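4.2 The basket on the table

I came into this part of the study thinking about toys, and I left it thinking about baskets and tablecloths. Most of what we read beforehand on tidying at home treats the container as a given. There's a bin, things go in the bin, and the interesting part is supposed to be who does it and how often. But when my co-author Przemysław Marciniak and I started going through our diary entries from the households, the container kept coming up, and usually as a complaint. Too deep, too tall, has a lid, the lid is lost, the cat sleeps in it. So I want to slow down here and talk about the container and the surface it sits on before we get back to the people.

A quick reminder of the setup, for anyone who skipped section 3 (I would have). We had 18 households, each of which kept a tidying diary through September. Every entry covered one clearing-up of one surface, usually a kitchen or living room table, and people wrote down what was out, what it went into, and what annoyed them. We capped an entry at 30 minutes, mostly to stop people from writing up an entire Saturday-style deep clean, and we ended up with 3175 entries in all. I read every one of them, some of them more than once, and I now have opinions about play dough that don't belong in a paper.

The first thing that struck me was how much people like a low container. The diaries are full of plastic tubs, and people own them, and people don't love them. What they wrote warmly about was the shallow open basket, the sort you might otherwise put bread in. One parent called hers "the only thing in this house that works." When we asked in the follow-up talks what was so good about it, the answers were nearly always about seeing. With a low rim you can tell at a glance if the green ball made it in or if it's still somewhere under the couch. You don't have to dig. With the deep tubs, small things sink, and then a child who wants one block tips out the lot, and we're back where we started.

The second thing was the cloth. I hadn't planned on writing about cloths at all! But a covered table came up again and again, and it changes the job more than you'd think. Small round things behave differently on fabric than on a bare top, and a wrinkle can stop a marble or send it off sideways. Several families put a cloth down before play and treated it as the border: whatever is on the cloth gets cleared, whatever is off it is somebody else's problem. Others hated cloths because they bunch up, and a bunched-up cloth hides things. Figure 2 has the kind of layout we ended up talking about the most, a small basket on a white cloth with only a few pieces to deal with.
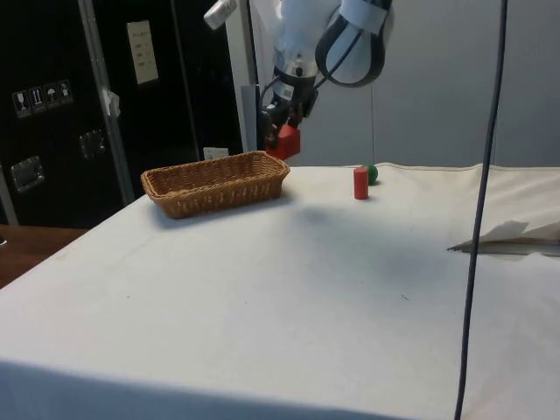 Figure 2. Clearing a covered table: empty wicker basket, red cylinder and green ball on the cloth, red block held above the back edge.

I like this layout because it's so plain, and because it still has most of the problems in it. Take the ball. It's right at the far edge of the table, and the far edge is where our diarists lost things. A ball at the back is one careless sleeve away from the floor, and a lot of people told us they learned to pick up the round pieces first for that reason. Przemysław calls this "rollers first" and we use the term in the rest of the paper. The cylinder is standing on its end, so for now it's a polite object that stays put. Knock it over and it joins the rollers. We went back and forth on how to code cylinders and in the end we coded them by how they were left, upright or lying down, which made the tables in section 5 a bit messier but a lot closer to how people talked.

Then there's the fold. Look at the right side of the cloth, where a loose flap lifts up into a ridge with a dark gap under it. Our diarists had names for this kind of spot (one family, "the cave") and they checked it last, if they checked it at all. I'd guess that if we had asked people to smooth the cloth before they started, a fair number of the "one piece missing" entries would never have been written. We didn't ask, so a guess is all I have.

The distance between the basket and the pieces matters too, although here the diaries were harder to read. Some people pulled the basket right up next to the mess. Others parked it in one place and carried everything over, piece by piece – often the same people who told us that tidying relaxed them. In the figure the basket is left of center and near the far edge, with the pieces off to its right, so nothing has far to go. A few of our households with small kids did the reverse and put the basket close to the front, where a short arm can reach it, and then had to lean over it themselves to get at the back of the table.

What we can't say from any of this is whether a better basket makes anyone tidy more. The families who wrote fondly about their baskets may simply be families who like tidying, and our diary form had no good way to pull those apart. I did try sorting the entries by container depth, and the pattern I found came down to 2 very enthusiastic households who wrote far more than everyone else. With those set aside there wasn't much left to look at. I come back to both of them in section 5, where they cause trouble again, this time over who gets to decide that a table is clear.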